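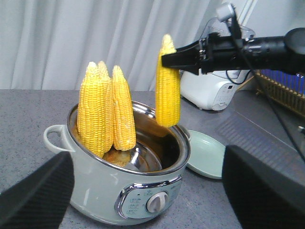 Hot meals are cooked in the shared kitchen at Wihongi House between noon and 2pm, and residents can book a slot on any day the building is open. You don't need to be on the meal plan. Small electric pots are fine on the worktop, and corn on the cob can go in standing up, three ears to a pot, if you use the steamer insert. Rice cookers and slow cookers are allowed too. Deep fat fryers are not.

**How do I book a slot?**

Use the sheet by the door or ring extension 281. Each slot is 40 minutes and includes your washing up. If you're more than ten minutes late the slot goes to the next person on the list.

**Can I book for a group?**

Yes, up to 5 people. Larger groups should ask for the Ikel Room, which has its own sink and a full-size oven.

**What does it cost?**

Nothing for residents. Guests pay £2 at the desk. We can't take cards in the kitchen itself.

**Where does the food in the shared cupboard come from?**

Dry goods come from Zeltorov, who deliver once a month. Vegetables come from the Uleteo allotments when there are any, so mostly from May until the first frosts. Anything on the bottom shelf is free to take. The top shelf belongs to the lunch club, so please leave it alone.
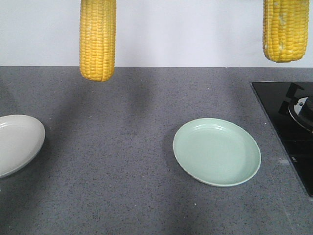
Food allergies should be written on your booking, even if you've told us before. The kitchen is shared and we can't promise it is free of nuts, milk or gluten. Wipe the grey speckled worktop before you start as well as after, right to the back where it meets the wall, and hold food like corn cobs over a plate or pot if you're moving it about. Cloths are in the second drawer. Blue is for worktops, green for tables.

**Can I leave food in the fridge?**

For two days, with your name and room number on it. Unlabelled food is thrown out each evening at 6pm.

**Is there a microwave?**

There are two. The left one is slow, so add a minute.

**What is the door code?**

Residents' code is 3723. Please don't give it to guests, as they should sign in at the desk. It will change in May.

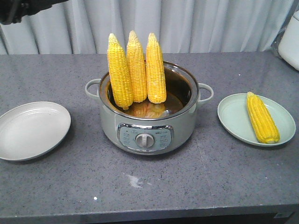 Wihongi House Kitchen and Catering Team

**Do I have to bring my own plates?**

No. White and green plates are both for general use. Please return them to the rack by the window.

**What if something breaks?**

Unplug it, put a note on it and tell the desk. Don't try to mend it. Out of hours, ring extension 813 and leave a message with the name of the item.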